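Refund to a closed card after paying through the Avlow wallet
Payments and Wallets, Lundeo Community Help

Posted by Elfriede Ammann
I purchased a desk lamp from Juletti in February and paid by phone through the Avlow wallet. The card linked to the wallet has since been closed by my bank. Juletti confirms that a refund of $46 was issued under reference 2923, but the amount does not appear in the wallet or in my new account. Which party is responsible for locating the payment?

Damian Pfister
A refund is returned to the card number that was charged, including where the purchase was made by phone. Adding a new card to the wallet does not redirect it. Please contact the bank that issued the closed card and provide the refund reference and the amount. The bank will normally credit another account in your name or send a check.

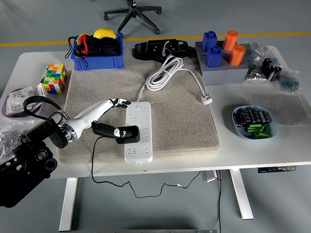
Lundeo Member Bulletin, Issue 200, p. 1123

Please also note that the wallet displays a separate device card number, and the last four digits may differ from those printed on the card. Give the bank both sets of digits.

Ortner
Same thing happened to me with a different store. Mine showed up on a Sunday without any notice. I would wait a bit before calling.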